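Comparing two hand-held grippers on a small, fiddly task

If you've got a pair of hand-held grippers and want to know how well they cope with small jobs, a box with a latch is a brilliant place to start. It's cheap, it fits on any table and it shows up weak points very quickly! I've been putting the Skunon and Virnero jaws through it all December, and I still get a kick out of every clean opening.

Start with the cables. Plug in both grippers, hold one in each hand and let the leads hang down past your wrists - if either one tugs when you reach forward, move the table before you do anything else. Then set the box down with the latch facing you. 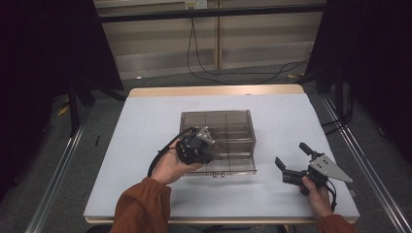 Odness Workshop Notes, issue 17, page 68

The tinted plastic box has a hinged lid and thin clear walls inside, so you can try the latch first and move on to the compartments later. Bring both grippers up, one on each side of the box, and stop there for a moment. Check that your head camera can see both sets of jaws and the latch. Clear plastic catches the light, so tilt your head a little if the front edge shines too brightly.

Now go for the latch with one gripper and steady the box with the other. Close the jaws slowly. Do ten goes, swap hands, and do ten more. Write down every slip, even the tiny ones.

Rania Qaisi runs the same test with the lid held open and a bead in each compartment, and her notes on jaw tips are well worth reading (they're on page 466 of the Liao handbook). I'm trying rubber tips next and can't wait to see how they do on that latch.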